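Tue 18 April

Rain again, and I've had the kitchen window open all day anyway because the sourdough went wrong and the whole place smells like a brewery. I fed the starter last night, went to bed, and came down to find it had climbed out of the jar and down the side of the toaster. So that was my morning!

I wanted to write down the potted plant business before I forget it.
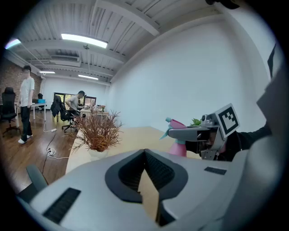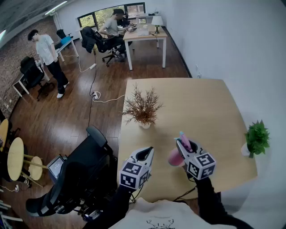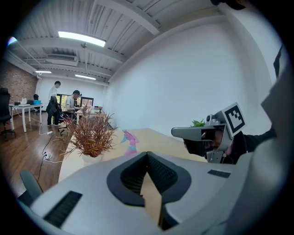
So. I have now killed or nearly killed every green thing I've brought into this apartment since February, and I've decided to quit guessing. Nazmiye Toprak came over after lunch (she brought the lentil soup, bless her, with the lid taped on like a bomb) and went along the windowsill sticking her finger in each pot like a doctor on rounds. Verdict: I drown them. All of them! I water when I'm worried, and I'm worried a lot, so there you go.

The fern is a goner. She was kind but firm about it. The peace lily she thinks can be saved if I leave it alone for a good while, and the rubber plant is fine and has apparently been fine the whole time I was fussing with it. She made me tip the fern out into the sink so I could see the roots, and they were brown and came apart in my fingers. Not a nice smell either, and that's on top of the starter.

She says I should lift the pot and feel how heavy it is before I even think about the watering can. I tried it with the rubber plant and couldn't tell you a thing, but she says I'll learn. We had coffee and she told me about her sister's wedding, which has moved again. Now it's going to be at the lake and everybody has to wear light blue, and she looks awful in light blue (her words, although, well).

After she left I walked down to Oshima, the little garden store by the laundromat, and bought a bag of potting mix and a couple of clay pots with proper holes in the bottom. They had a cactus taller than me for 862 dollars. Who is buying that? How do you get it home? I stood there for a while thinking about the stairs. The clay pots were 11 dollars each, so I felt very sensible at the register, and then I bought a trailing thing with heart-shaped leaves that I hadn't planned on at all. I'm calling it Iria, after the singer on the tape Mom used to play in the car.

Repotted everything on the back steps between showers. Got dirt in my hair, down my shirt and somehow in my left shoe. The lily looks terrible, droopy as an old sock, but I was told to expect that and I'm NOT giving it a drink. I put the watering can on top of the fridge where I have to get the step stool to reach it.

Ye-seo Gil called around dinnertime to ask if I still want to split the market stall in the summer. I said yes before I'd thought about it, same as always. Her idea is jams on one side and my bread on the other, and given today's bread I'd say she's being optimistic. The spot costs 50 dollars a weekend, which doesn't seem bad if we sell anything. I need to call her back about the tablecloth and ask whether we get shade.

Baked the runaway dough in the end, since it was there. It came out flat and sort of gray in the middle, but toasted, with a lot of butter and Nazmiye's soup, I ate nearly half of it. The rest can be croutons.

Have to be up by 7 for the dentist. Must find the insurance card, it was in the blue coat. Iria is on the bathroom shelf for tonight and I have not watered her.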